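Trandero Parallel Gripper Kit, wrist camera version
Home > Workshop > Arms and Grippers > Kits
Designed by Marcela Hrnčiar, packed at the Clivelton shared workshop

In stock. Dispatched in 3 working days, or 17 in December, when the packing bench is under somebody's half-built sledge.

The Trandero is a two-finger gripper for small home-built arms. It arrives as a bag of black parts, a smaller bag of screws and a booklet that Marcela has rewritten several times and still isn't happy with. You supply the arm, the patience and a decent screwdriver. The one in your kitchen drawer is not a decent screwdriver.

The fingers ride on parallel link bars, so the pads stay facing each other as they open and close. If yours have started to point at the ceiling like a bored cat's feet, you have swapped a left link for a right one. Page four. Everyone does it, including the person who wrote page four.

The camera bracket sits behind the base plate and looks out past the fingers. Set the tilt so both tips show at the bottom of the view with the gripper wide open, then tighten it and leave it alone.

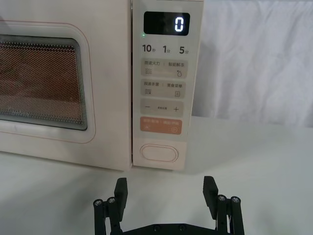 Kitchen appliances are what most buyers want to try first, and they are a fair test. Big mechanical buttons are the friendliest, as a fingertip can be a little off and still land on them. Flat touch panels are fussier. Plain pads may do nothing at all on some of them, so we sell the Skilham tip covers separately and feel only slightly guilty about it. Close the fingers before pressing anything, go in slowly, and set the force limit low until you trust your own wiring.

Shiny doors throw reflections into the camera. Moving the lamp is cheaper than writing clever software, and quicker too, though it makes a poorer story.

In the box
Two fingers with flat pads
Link bars, left and right (marked, faintly)
Base plate and camera bracket
Screws, with spares
Booklet

Not in the box
Camera, motor, arm, microwave

Details
Build time: around 3 hours
Screws in the main bag: 73
Fits: Iyengar wrist plate, or any flat plate you are willing to drill
Colour: black

Price: £200, plus postage. Collection from Clivelton is free after six in the evening. Ring the side bell, the front one belongs to the dentist.

Spare link bars are sold in pairs. See page four.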